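4.2 Changes in the work of the bedside team

At Filtidholm the introduction of automated suturing was planned as a change of equipment. Staff came to describe it as a change of jobs. Before the Skotach module was brought in, the closing of an incision on the training bench was done by hand from the console, with a scrub nurse passing thread and a second surgeon watching tension. Under the new arrangement the software proposes each needle path and the operator approves it, or takes over.

We reviewed 271 closures and interviewed 57 members of staff, most of them twice. The analysis below concerns the handling of needle and thread, the part of the task in which the division of labour moved furthest.

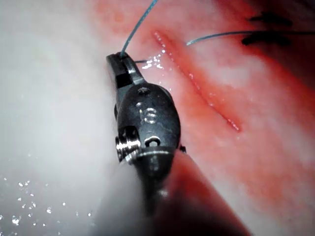
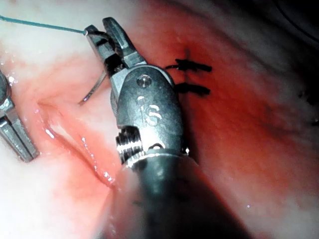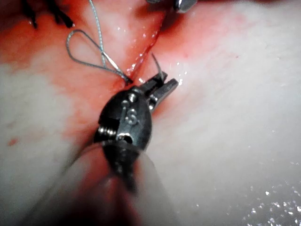
Figure 4. Needle-driver work at an incision in tissue, with coloured suture thread and black stitches or thread ends nearby.

Nurses reported that they spent less time passing materials and more time reading the status panel. Several regarded this as a loss. Lenuța Moldovan, a senior scrub nurse, told us that she used to know from the surgeon's shoulders when the next thread would be wanted, and that the panel gave her the same information later and in worse form. Younger colleagues were more at ease with it – two of them had trained on the Movico simulator and had never worked otherwise.

For surgeons the main change lay in attention. Approving a path takes little effort, but it has to be done at every stitch, and operators found long closures more tiring than the timetable allowed for. In July the department shortened bench sessions and let operators hand over between stitches. Requests to take manual control were logged by Cai, the department's records system, although the reasons were entered only if the operator chose to type them. We return to these gaps in section 4.3, where the takeover records are compared with the interview accounts.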